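Last updated: Friday, December 27, 2024

Sorting pens with two arms, part 3: baskets, pile, first runs

By now you have a table, a frame and two arms bolted down facing each other. If yours still wobble, go back to part 2 and tighten the mounting plates. I'll wait.

1. Put the baskets in front of the pile, close enough that both grippers can reach them. Measure with the arms powered and stretched out. I measured with optimism and moved everything twice.

2. Seed the baskets. Drop a pen or a couple of markers in each color you plan to use, and leave one basket empty so you can check a drop into bare plastic.

3. Dump the rest in the middle. Resist tidying. The pens will line themselves up more than you'd like anyway.

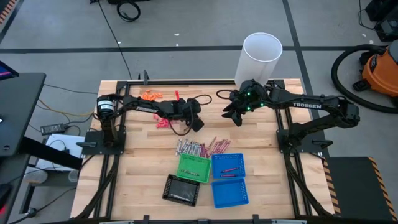
Baskets in front, pens and markers in the middle, both arms over the table.

4. Park the arms with the fingers clear of each other, then run the Boltness script at 40 percent speed. Full speed is available and I recommend it to people with spare fingers, of either kind.

5. Do 12 picks per arm before changing a single setting. Write down the misses. Mine were mostly silver pens, which roll off as if they had somewhere to be.

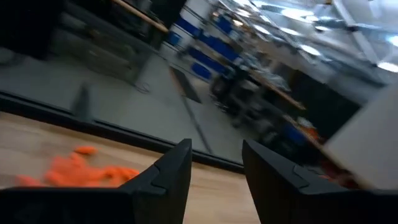
6. Now look at the wrist view from those runs. If it smears whenever the arm swings, slow the swing and leave the grip alone. I spent most of October adjusting grip force in the Naylor config, and got very good at squeezing pens in the wrong place.

7. Save the config under a new name. "final2" is taken.

Part 4 covers caps, and why I hate them.

Contact: the Flundano workshop page | Copyright 2024 Flundano | Back to top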